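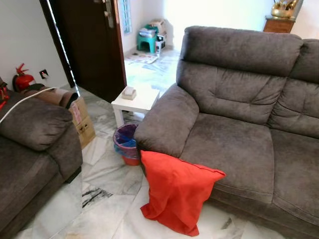

How long does it take to give up biscuits? In my case four hours, and I was asleep for two of them.

I should say why I was trying. Back in July I wandered into the chemist in Lultlow for plasters and they've got one of those machines now, you stand on it, it prints you a slip. Free. I can't walk past free. The slip said my body needs 1,803 calories a day to keep going. Not 1,800. 1,803! I thought about those three all the way home. What is three calories? A crumb. A lick of a stamp, back when stamps had a lick.

So I downloaded an app called Rukus, which is a silly name for something so bossy. You type in what you eat and it tells you off in a nice font. First day, I was honest, and by teatime I was on roughly 3,000 and hadn't had my tea. It sent me a little picture of a sad pear.

Here's my opinion then, as this is meant to be an opinion piece. I think we've gone mad with the counting. Steps, sleep, glasses of water, minutes spent breathing properly. My gran ate dripping on toast and walked to work and the only thing she ever counted was her change. Lived to a great age too. Cross the entire time, but she lived.

And the counting makes you lie. That's what bothers me. I have never lied to my doctor (much) but I lied to that app within a week. I put down "apple" when it was apple crumble. I put down "handful of nuts" and the nuts were in a chocolate bar. I sat outside the bakery in Goh with a custard slice on my knee, typing in "salad — small". Who was I fooling? A phone. A phone that dosen't even care.
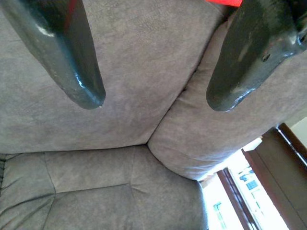 Is it better to hide the biscuits or just not buy them? Not buying them works best, though I've only ever managed it by accident, when the shop was shut.

Hiding them I am bad at. I know where I hid them, that's the flaw. Top of the wardrobe, behind the hoover, inside the big saucepan. All it did was add exercise, and then Rukus wanted to know about the exercise.

The steps were worse. It set me 4,000 a day, fair enough, but one night at ten to midnight I was short and found myself marching up and down the landing in my nightie holding a cheese sandwich. I did log the steps. I did not log the sandwich.

I know the other side of it. Some people need to keep track, doctor's orders, and good luck to them, I mean it. And my neighbour over in Kasow swears the numbers changed her life — she does look well, its very annoying. But for the rest of us, with nothing wrong beyond a tight waistband? Eat your dinner. Have a walk if it's dry. Go up a size, trousers are only trousers.

Anyway I deleted it last night. It asked was I sure, then it asked again, then it wanted a reason out of a list, and "custard slice" wasn't on there so I ticked Other. Kettle's on now and there's a packet open.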